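Divville Short Film Festival: programme and venue notes

The February edition of the festival runs over five days at the Quintero, with overflow screenings at the Vuneck hall. Selection closed with 221 titles submitted, of which 11 go forward to the main competition. The remaining places in the programme are filled by invited work and two archive slots.

Competition titles are shown in two blocks, each repeated once. The running order is reversed for the repeat, so that the same film does not open both screenings. All competition films are projected from files supplied by the makers and checked in advance for frame rate, sound level and subtitle placement. Films submitted at 25 frames per second are shown at that rate and are not converted.

The jury is chaired this year by the editor Ebise Woldegiorgis. Jury members watch the competition in the Quintero with the public and do not receive viewing links beforehand. The main prize is decided on a single ballot. If there is a tie, the chair has a second vote.

The opening film is Zodness, a feature of 94 minutes shown out of competition. It was shot almost entirely on one interior set with fixed lights, and the sound was recorded live. The print has a short silent passage before the titles – this is part of the film and the projectionist will not be stopping it. Doors open at 6.30 pm and there is no admission once the film has begun.

Seats at the Quintero are numbered. Seats at Vuneck are not. A pass covers both venues but does not hold a seat, and pass holders should collect a ticket from the desk for each screening. Unclaimed tickets are released ten minutes before the start. 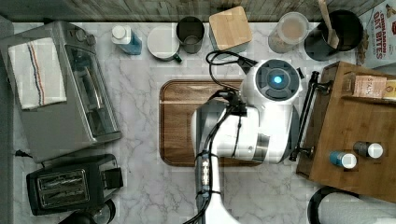
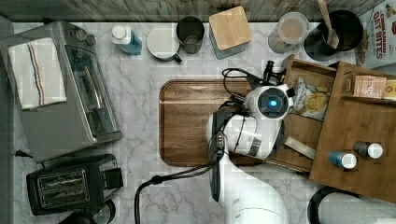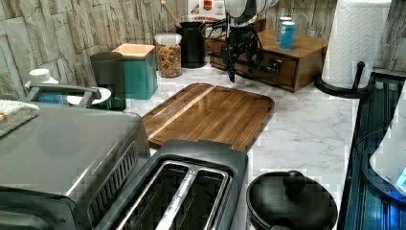

Kitchen worktop with cutting board

Access and subtitles

Both venues have step-free entry and a hearing loop. Films not in English carry English subtitles throughout. Captioned screenings are marked C in the printed programme.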